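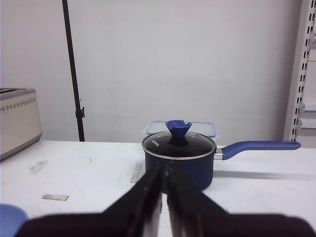 I have a friend who won't let anyone bring anything to dinner. You ask, and she says "just yourselves!" and you know she means it, and you show up at her door with your arms hanging there like you forgot how to use them. The food is wonderful. The napkins are cloth. And every time I drive home from her place I feel a little bit like I've been to a very nice restaurant where I happened to know the owner.

I want to make the case for the potluck. I know it's a hard sell. People my age roll their eyes at the word, and I get it, because it smells like church basements and warm potato salad and somebody's third cousin's Jell-O with the carrots in it. But I've been going to potlucks, and throwing them, for 17 years now, and I think they're the best way for grown people to eat together. I also think most of the complaints about them are complaints about how they get organized these days, with the spreadsheets and the sign-up links, and I'll get to that.

Let me start with the money, since it's the thing people are too polite to bring up. Feeding a crowd is expensive! The first time I had 20 people over I was twenty-six and wanted to impress all of them, so I bought salmon. I ate rice for the rest of the month. I remember standing in the kitchen at the end of the night, looking at the bones, and thinking well, that's the last time I see any of these people until I get a raise. And it pretty much was. I didn't have another party for over a year. That's the thing that bugs me about the do-it-all host. It's lovely while it's going on, but it happens twice a year, and in between everybody eats alone in front of the TV.

Then I moved to the building on Strazds Street, and the man downstairs, Preben Bech, knocked on my door my second week there. He was holding a pot of split pea soup with a dish towel over it. He didn't say welcome. He said, "Bring a chair and something to go with this," and went back down the stairs. I had a box of crackers and half a block of cheddar. I took those. There were people from three floors down there, sitting on a piano bench and a cooler and the edge of the tub (his place was small, the bathroom door was open, you could still hear the conversation fine). What I brought was pathetic and it all got eaten.

I've thought about those crackers a lot. If he'd said "just yourself" I would have gone and been grateful and felt like the new person all night. But I had a plate on the table, so when somebody reached over me for it, I was part of the thing.

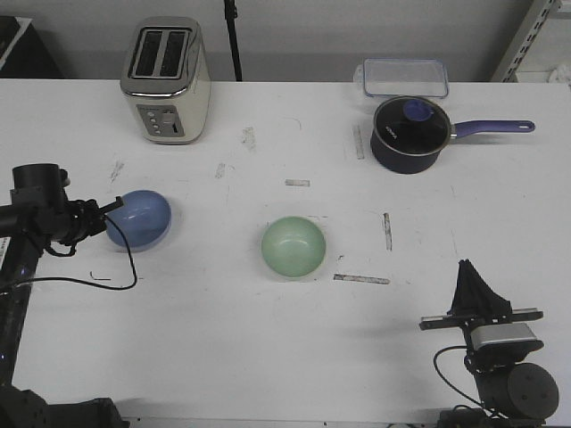 Now the sign-up sheet. I am against it. I know this makes me sound like a crank, and my sister has told me so at length, because she runs the big summer one for her street and has a color-coded sheet with slots for mains, sides, salads, desserts, ice and "paper goods." Her argument is that without it you end up with nine bags of chips. My argument is that I've been to hers, and I've been to the other kind, and hers feels like a shift at work. People get there and check what they signed up for. One year a man on her block brought brownies when he was down for green salad, and there was an actual conversation about it by the grill.

And I've had the nine bags of chips night! It was in January, freezing, and everybody had stopped at the same corner store on the way. We had chips, one jar of salsa, a lemon cake, and a can of black beans that I found behind the flour. We put the beans on the chips and called it dinner. It's one of the few parties from that apartment that anyone still mentions when we talk on the phone. I couldn't tell you one thing about the salmon party except what it cost.

I'll give my sister this much: if there are kids, or somebody with a serious allergy, you need to know what's in the food, and a little card next to the dish is a good idea. I keep a stack of index cards and a marker by the plates now. A card that says "has nuts" is doing a job. A slot that says "Side #4" is just bossing people.

The other complaint I hear is about the freeloader. There's always one, people say. He comes with nothing, eats like a horse and leaves with a foil package. Sure. I've known a few of him. But I've also been him, the year I was between jobs, when I went to every single thing I was invited to and brought a bag of ice if I brought anything. No one said a word, and I've never forgotten it. If a table of 13 people can't carry one who came empty-handed, I'd say the trouble is with the table. And anyway he's usually the one who'll stay and wash up, if you hand him the sponge before he gets his coat on.

Then there's store-bought. People apologize for store-bought like they've run over your cat. Please stop! There was a deli near Strazds Street called Zerneck that made a beet salad I would still cross a state line for, and whoever showed up with a tub of it was treated like royalty. Some people don't cook. Some people have a stove with one working burner, or a baby, or they just got off a double. I would much rather have them and the tub than a nice note about how they couldn't make it. The only rule I have, and I do feel strongly here, is take it out of the plastic and put it in a bowl. It takes a second and it makes the person who brought it stand up straighter.

Which brings me to dishes, and the dish question. If you throw potlucks you will end up owning other people's bowls. I have a casserole with the word LATICO written on masking tape on the bottom, and I've never met a Latico in my life. I've asked everybody. It's been through two moves with me. I used to feel guilty about it, and now I just bring it full to whatever I'm going to, and I figure that someday a person is going to look down and say hey, that's my mother's. My own big yellow mixing bowl has been gone since my thirtieth birthday and I hope it's having a good life.

I should say something about this year. I'm writing this in a summer when none of us can get around a table, and maybe that's why I've got potlucks on the brain. I've been leaving things on porches. Last week I made too much corn chowder on purpose and drove it around in jars, and two days later there was a loaf of banana bread on my own step with no name on it. It's a slow potluck, I guess. You eat your part of it standing at the counter and you wave through a window. I don't like it nearly as much, but I like it a lot more than nothing.

When it's over, whenever that is, I think a lot of people are going to want to throw something big and perfect to make up for lost time, with rented glasses and a theme. I can feel it coming, and I already have friends talking about it. And then it'll get too big and too pricey and slide back another couple of months while somebody looks for a date that works. I'd say don't wait for that one. Text six people. Tell them seven o'clock, bring a chair and something to go with soup. If 30 show up, fine, you'll need more soup, and somebody will have stopped for chips.

Preben moved to be near his son a few years back. He left me the pot, the big one, with a dent on the side from the stairs. I called to ask how he made the split pea, since I've never gotten it to come out the same, and he told me he'd never made it the same way twice himself and that mostly it depended on what was going soft in the drawer. He wanted to know who I was having over. I said it was only me and he said that was way too much soup, then.

Posted June 30, 2020

Contact | © 2020 Ikunlow. All rights reserved. | Back to top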